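**Bagging groceries with two arms – what I learned from my first 50 episodes**

**tinplate_moth**
Long post, sorry, I'm excited! I finally have the two-arm cell recording cleanly and I've been doing teleop demos with a paper shopping bag and a pile of snack packages. Everything goes through Jarimus (our homemade logger, mostly written by Paraschiva Dobre, who deserves all the credit) and I replay each episode the same evening. The bag stays in the middle of the floor and one gripper works on each side of it.

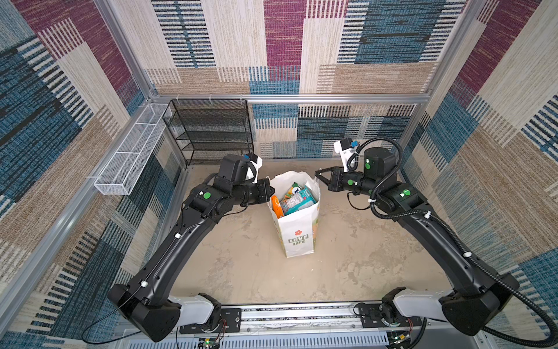 I started with one arm doing everything and the other one parked, and the data looked fine until I trained on it. The policy treated the parked arm as furniture. So now both arms move in every episode, even if the second one only steadies the bag for a moment. Big difference in how the rollouts look – much less freezing near the rim.

My question: how much do you all vary the start? I've been putting the bag back by eye and I can't decide if that's enough.

**Ginetti_fan**
By eye is not enough IMO. You think you're being random but your hands have habits. Tape a grid, roll dice, put the bag where the dice say. Boring, but your coverage plots will thank you.

**grethe_e**
Grethe Egilsson here, I run the Toom project. I'd push back on that. We did dice for 12 days in October and the operators hated it so much that their demos got sloppy. I'd take smooth demos from a lazy start over jerky demos from a perfect grid.

**Ginetti_fan**
Then the problem was the operators being tired. Shorter shifts!

**grethe_e**
Maybe so. They were short shifts already, though.

**tinplate_moth**
Ha, I can see both sides. Could I roll dice for the bag only and leave the packages to chance? The packages are where most of my variety comes from anyway.
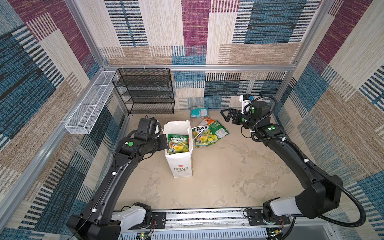 Resets matter to me more than I expected. If every episode begins from the same tidy row, the policy learns the row. I like starts where things overlap a bit, like the green packet lying partly over the Fox's bag with an orange-and-white one poking out from under them. A person sorts that out without thinking. For the model it's a real decision about which one to grab first, and I want lots of those in the set.

**halfduplex**
Love this. Do you keep the failed grabs? We have 2,133 episodes in Benditz and I tossed every fumble in the first batch. Still kicking myself.

**tinplate_moth**
I keep them if I recover within the same episode. If I give up, it gets a "bad" tag and stays on disk, but I don't train on it.

**Ginetti_fan**
Agree on recoveries. Disagree on leaving the packages to chance, you'll end up with the same three piles. At least shake them in a box and tip them out.

**halfduplex**
Box trick works, I do it. Watch out for stuff landing where the grippers can't reach, I throw those starts away.

**grethe_e**
Please don't throw them all away! Keep 2 or 3 so you can check what the policy does when there's nothing sensible to pick.

**tinplate_moth**
Oh, that's a good one. OK – dice for the bag, box for the snacks, and I'll do another 50 that way and post the comparison. Does anyone have a script for the coverage plots? Mine is a mess.

**Ginetti_fan**
Check your DMs.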